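Seven in the morning and I am already cross with a book. Nabila lent me her Wultura guide to a calmer kitchen, all 429 pages of it, and I have got as far as the chapter that says a worktop should hold only what you use daily. By whose reckoning? I make toast daily. The big oven does Wahyudi's supper when he gets in late from Clidstead. Am I meant to carry it to the cupboard every night and back again, with my wrists?

The book also says a clear counter will give you back 60 minutes a week. I should like to see how they worked that out. I can't think what I'd do with them anyway, apart from read more of the book.

Wahyudi is keener. He says we should be stricter about the back wall, and that the box with the drawer only fills up with rubber bands. I looked, and it was mostly takeaway menus, one of them for a place in Wostivwood that shut years ago. The cutting board stays out, I told him. I paid £29 for that and I'm not hiding it behind the baking trays.

The counter, toaster end.

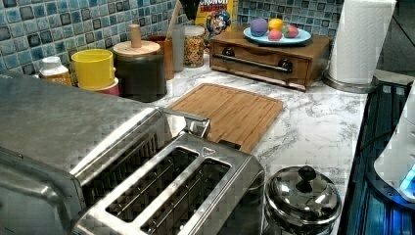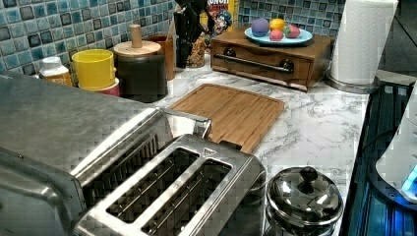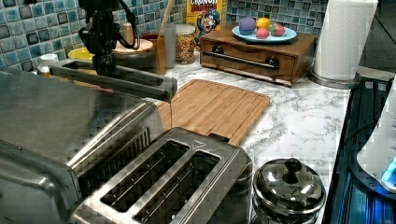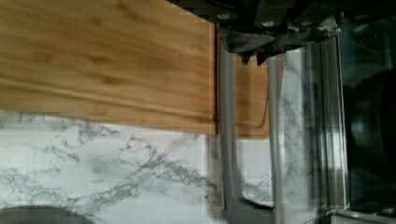
Nabila will say it's too much. She rang at lunch to ask how I was getting on, and I said slowly. Her own kitchen has nothing out but a kettle, and she has to open four doors to make a sandwich. I've watched her do it.

I have agreed to throw out the menus and to try the chapter on drawers before May. I don't expect much from it. Wahyudi wants to move the toaster nearer the window, where there's no socket. Must ring Mrs Pangaribuan back about the curtains.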